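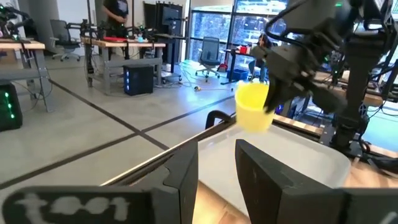 Reusable dishes are a great idea until the first busy lunch, Washington Coutinho told me when I sent him the title of this talk, and then you're out of bowls by noon and everybody hates you. So thank you, Washington, that's my opening!

(Wait for the laugh. If there's no laugh, keep going.)

Hi, I'm Érica Godoy, I run the lunch counter at Trindade, and I want to talk about how we quit throwaway dishes. We're small. There are 31 seats, a kitchen you can cross in four steps, and a line out the door when it rains. I'm not going to pretend we did this gracefully.

Where we started

We used paper bowls, paper cups and those little wooden forks that taste like a popsicle stick. I liked them fine. They were easy, and at the end of the day everything went into a bag and the bag went away.

Then one afternoon in March the bag split on the back stairs. Lentil soup all the way down. I was standing there with a mop thinking, okay, I am paying for these bowls, and I'm paying somebody to haul them off, and now I'm also cleaning the stairs. I went back in and looked up what we'd spent. (Say this slowly.) $348 in one month, on things people held for the length of a bowl of soup.

Choosing the dishes

I wanted stoneware. I had a whole picture in my head, speckled gray, very pretty. We bought a few as a test from a shop called Umine, and I still love them, and I take them home for Thanksgiving now, because they weigh a ton and they chip if you look at them wrong.

What we ended up with is plastic, in bright colors. One color for plates, another for bowls, another for cups. I fought this! I thought it would look like a preschool. But when you're clearing a table with one hand and holding a door with the other, you want a bowl that can hit the floor and bounce. And the colors do a job I hadn't planned on. From across the room I can tell a plate from a bowl on the return shelf, so I know what we're short of before anybody yells.

A few things to check before you buy:

Does the bowl sit on the plate without sliding? Fill it with water and carry it around your kitchen.

Is there a rim on the tray? Get the rim.

Do the cups stack wet and still come apart? Ours got stuck in pairs the whole first week and we were whacking them on the counter.
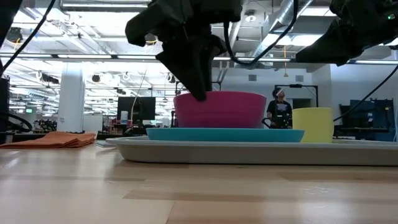 Washing up

So this is the part people ask me about. We have one Gruvlow under the counter, bought used, and a full load runs 15 minutes door to door in our kitchen. That's with me counting the time to fill it. Lunch lasts longer than that, obviously, so every dish has to go around more than once, and you need enough in the cupboard to cover what's being eaten off of and what's in the machine, and a bit more for the people who sit and chat.

We bought 90 bowls. I started with fewer than that and it was a disaster, see Washington, above.

Plastic comes out of the machine with water still on it. Ceramic holds heat and dries itself off, plastic just sits there looking wet at you. We put up an open rack by the window and we stand the cups at an angle, and I'd set aside the space for that rack before you spend a penny on dishes. We lost a shelf of mugs to it and I'm still a little sore.

Tomato is the other thing. Tomato sauce will tint a pale bowl and it stays tinted. Rinse in cold water first, right away, before it goes in the rack. Or do what we did and serve the chili in the dark ones.

Getting them back

(Drink some water here.)

My big fear was that people would walk off with everything. They mostly don't. What they do is leave a stack somewhere odd, on the windowsill, on top of the newspaper box, once inside the umbrella stand.

We tried a deposit for a while and I hated it - coins everywhere, and a line just to get your coins back.
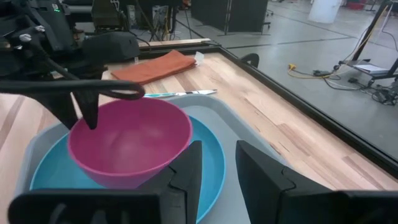 So we dropped the deposit and moved the return shelf next to the door, at elbow height, where you'd have to squeeze past it to leave. Big improvement. We put nothing on the shelf except a bin for scraps and one spare tray so people could see where their dishes were meant to go. No sign. The old sign had four sentences on it and I don't think a single customer got to the second one.

For takeout we still use paper. I know, I know. The folks at Stovemus are setting up a shared container swap between a few lunch places on our street, and I've said yes to a trial, so ask me again next year.

I'll stay by the coffee afterward, and I brought two of our bowls if you'd like to drop one.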